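Skip to content
Home | Products | Guides | Spare parts | Contact

We use cookies to remember your language and your basket. Accept all | Manage choices

Ginell Desk Surface Guide
Section 4: Cleaning and care

Revised April 16, 2024

Read this section before the first spill. Most owners read it after, and the steps are the same either way, but the mood is better.

What you need

- A microfiber cloth with two sides, one for damp work and one for dry
- A bowl of lukewarm water
- Dish soap, plain, one drop
- The Gakau edge brush from the accessory bag, if you haven't already given it to a child

4.1 Before you start

1. Take everything off the desk top. Moving the keyboard from left to right as you go is a popular method and leaves a keyboard-shaped patch of last month.
2. Unplug anything with a cord that crosses the surface.
3. Brush crumbs toward you and catch them in your hand. The Ginell top is matte, and grit dragged under a cloth will polish a shiny trail into it. We can sell you a new top (part 1622). We would prefer to sell you something more fun.

CAUTION: Do not use scouring pads, melamine sponges, glass cleaner or furniture spray. Furniture spray in particular gives a matte surface a greasy halo that takes weeks to wear off, and it smells like somebody else's aunt.

4.2 Folding the cloth

A cloth used as a wad has one working face, and it is dirty after the first pass. Folded, it has several. Rogelio Saludo, who wrote the first edition of this guide, gave the subject 136 words and a diagram with arrows. The short form follows.

1. Lay the cloth on the desk with the damp side up.
2. Fold it in half, then in half again. You now have a pad about the size of your palm.
3. Wipe with one face until it looks gray or tired, then turn to the next.
4. When you run out of faces, rinse.

If your cloth is a two-color one, decide now which color is damp and which is dry, and tell the rest of the household. In our workshop blue is for drying and gray is for washing, a rule that has held since May and been broken by everyone.

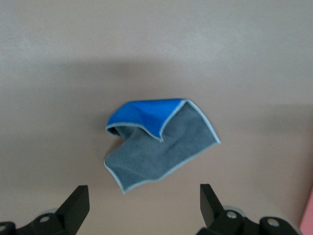 A fold doesn't have to be pretty. Corners flip over and edges go wavy, and the desk won't mind. What matters is that you know which side you're holding when you put it down on the surface, so give it a glance before each pass. Check the stitched border too. A border that has started to fray can hold grit in the loose threads, and a cloth in that state should be retired to bicycles.

4.3 Everyday cleaning

1. Dip the cloth in the water and wring it out. Wring it again. It should feel cool and leave no drops behind.
2. Wipe in long, straight strokes from the back edge to the front. Circles look professional and leave circles.
3. Overlap each stroke by a couple of fingers.
4. Wipe the front edge last. It collects whatever is on your wrists.
5. Turn to the dry side and go over the top once more, lightly.

NOTE: Pale finishes can look blotchy in side light when they are perfectly clean. Before you scrub at a darker patch, move your head, then the lamp. If the patch moves as well, it is a shadow and is not covered by the warranty.

4.4 Spills and marks

Coffee and tea: Blot, then clean as in 4.3, adding the drop of soap to the bowl. Rinse with plain water.

Ballpoint ink: Use the Flevavgate remover stick on the mark only. Wait 6 seconds and lift with a damp corner of the cloth. Do not wait longer to see what happens.

Sticky tape residue: Roll it off with a fingertip. It's slow and oddly satisfying.

Hot mug rings: See Section 5, Replacing the top.

4.5 Washing the cloth

1. Shake it outdoors.
2. Wash it warm, with other microfiber or by itself. Washed with towels, it comes out wearing the towels.
3. Leave out the fabric softener, which coats the fibers and turns the cloth into a very small, very soft thing that moves water around.
4. Hang it to dry. The Aebischer rail under the left side of the desk is meant for this, although it seems to be used mainly for headphones.

Previous: Section 3, Leveling the feet | Next: Section 5, Replacing the top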